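Re: [Nurkwood walkers] Lunch stop for the June walk

Hello all, and sorry for the slow answer!

On 08/02/2019 a member wrote:
> Is it still Brirnell in June, and do we bring our own lunch?

Yes, still Brirnell, and yes please, bring a sandwich (ham and tomato never fails me).

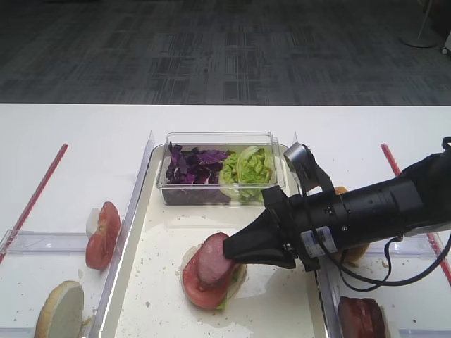

The coach has 35 seats, so do put your name down early. We climb to 1,269 feet, gently, with plenty of stops for a natter.
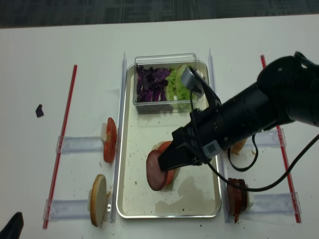 If it's pouring we'll go round the lake instead, and I'll bring the big flask either way.

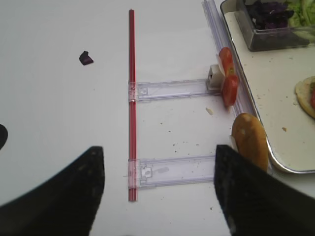 A bit of purple cabbage.

Warmest wishes to you all, and mind the ice this weekend.

Contact the list owner | Back to top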